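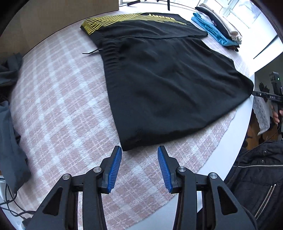
Lộc Bạch wrote back within the hour to say that folding sports shorts is a waste of an evening, that they slither out of any fold you put in them, and that a drawer is a drawer, just push it shut. Fair enough. Plenty of you agree, going by the replies to the September laundry issue. A few of you were quite rude about my sock method.

4 min read

But I'm sticking with it. Shorts get folded in this house. Quick version follows, written between loads so forgive the state of it.

First thing, the surface. I gave up on the bed years ago. Too soft, everything sinks, you end up smoothing the comforter instead of the shorts. A table is better but a bare table is slippery, and that shiny sports fabric goes sliding off the minute you turn around for the next piece. So put a cloth down. Anything with a bit of nap to it. Old tablecloth, towel, baby blanket. Costs nothing and it grips.

Then spread them. All the way out, both legs, waistband to one side. People skip this and go right to folding, and then wonder why there's a lump. Pull the drawstring out and lay it flat or tuck it in, your choice, I tuck. Knots out now, please, not at six in the morning when somebody has practice.

Smooth from the waistband down to the hems. Flat of the hand. The elastic will fight you, let it, it's suppossed to pucker. What you want is the legs flat, and the leg openings closed up so the front and back of each hem meet.

Fold one leg over onto the other. Hems together. There's a little point that sticks out where the seat seam is (you'll know it when you see it) and that gets folded back in so you have something close to a rectangle. Then waistband down to hem, or in thirds if your drawers are shallow like mine. Roll if you must. Rolled shorts stand up nicely in a shoebox, I'll give the rollers that. 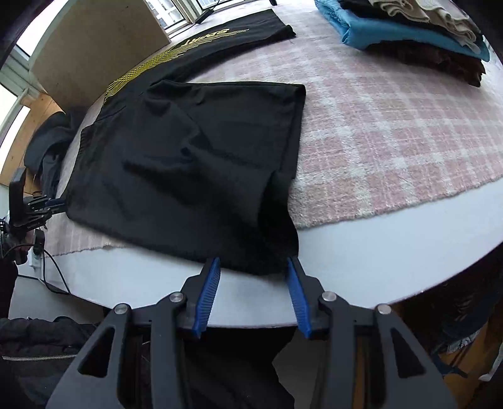 Which leg goes on top is the part I get asked about more than I would have guessed. My rule is print out. Kids find their own shorts by the print and if all they see is a stack of black they will dig, and then you have a heap again by breakfast. So on a pair with the yellow stripes and mesh down one leg and nothing on the other, the plain leg goes underneath and the yellow stays where you can see it. Same for team names, numbers, whatever. While you're down by the hem have a look for loose threads too, there's a small one lying on the cloth by the far leg here. Snip, don't pull. I pulled one once and undid half a hem.

Prints again, because two people wrote in about cracking. Wash inside out, cool water, and keep them out of the dryer if you have the room to hang. Don't iron over the design. If there's a crease in the plain part that bothers you, iron from the inside with a thin cloth in between, low heat, quick. Me, I leave it. They're gym shorts.

And no fabric softener on anything stretchy. I know it smells nice. It leaves a film and the fabric stops drying the way it should. A splash of white vinegar in the rinse does fine, and no, you don't smell like a salad after.

Waistbands that have gone slack: don't toss them yet. If there's a working drawstring you've got another season. If the drawstring has dissappeared into the casing, safety pin on the end, work it round with your fingers, watch something on TV while you do it. Melt or knot the ends so it doesn't happen again.

Storage. Porkach wrote up their shallow drawer dividers in the last mailing and I did try a set, two to a drawer. They're ok. Cardboard cut down from a cereal box does the same job and you don't have to wait for delivery. Keep sports stuff seperate from everyday shorts if you can, it's the single change that made mornings calmer over here.

Quick housekeeping. The list is now at 3,679 of you, up from 3,455 at the last issue, so hello to the new people, the back issues are all still up. If you wrote to me about stain removal I have not forgotten, it's in the pile. Grass stains next time, plus the long-promised bit on swimsuits.

Lộc, send me your drawer. I'll print it.

Dryer's buzzing, have to go.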